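I bought the Drellano pillowcases in June, when the last of our old set wore through at the corners. We have four beds in the house and I do most of the laundry, so what I wanted was something that could be washed every week and folded without a fight. I ordered the light blue. They also come in white and a dark green.

**What you get**

The set has 3 cases, standard size, for $25. I'd have liked an even number. They come folded around a piece of card with no plastic, and the washing instructions are printed on the card instead of a tag, so keep it or take a note. The cloth is cotton percale, crisp and a little stiff out of the package.

The closure is an inside flap at the open end, deep enough to tuck over the pillow. No zipper and no buttons.

**Washing**

The card says warm wash, tumble dry low. I did a first wash alone and there was a faint blue tint in the sink when I rinsed one by hand beforehand. After that they went in with everything else and I haven't had any trouble with color on the whites.

They shrank a bit in the first wash and then stopped. A standard pillow still goes in easily. My husband's pillow is a thick one from Vuro and it fits, but the flap doesn't close over it all the way.

Drying on low leaves creases. If I take them out while they are slightly damp and lay them flat, most of the creases come out by hand. If they sit in the basket overnight they need the iron, and percale takes a hot iron and some steam to get properly smooth. Anyone who hates ironing should look at jersey.

**Folding**

I pay attention to this more than most people, I suppose. Our linen shelf is narrow and things get stacked high. The old cases were a slippery sateen and the pile slid over every time somebody pulled one out.

These hold a fold well. I lay the case flat, smooth it from the closed end toward the opening so the air gets out, then fold in half the long way and in thirds. The side seams are straight, so the edges line up. On one of my cases the hem at the opening is sewn slightly crooked, and that one never folds quite square. It doesn't show on the bed.

**Sleeping on them**

Cool and dry, with a slight rustle for the first few weeks. The rustle went away. They are smoother than flannel and rougher than sateen. One of my kids complained about the stiffness at first and then stopped mentioning it.

**Compared with the Cao set**

I also have a pair from Cao, bought last year for the guest room. The Cao cases are softer and came softer, but the cloth is thinner and has started to pill where the head goes. They cost more per case too. For guests I'd still put out the Cao ones – they look nicer when freshly ironed. For weekly use I reach for the Drellano.

**Complaints**

- Sold only in threes
- Washing instructions on the card and nowhere else
- One crooked hem
- Flap is short for a thick pillow

**Would I buy them again**

Yes, and I have. A second set is on the way, same color, ordered on Thursday from the Pirar store online. I'd give them four stars out of five. The missing star is for the hem and the odd number. 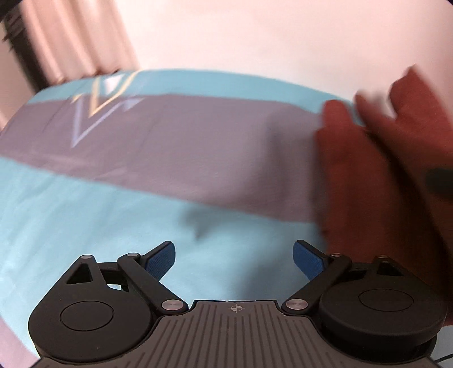
Light blue fabric, spread out and pressed down by hand.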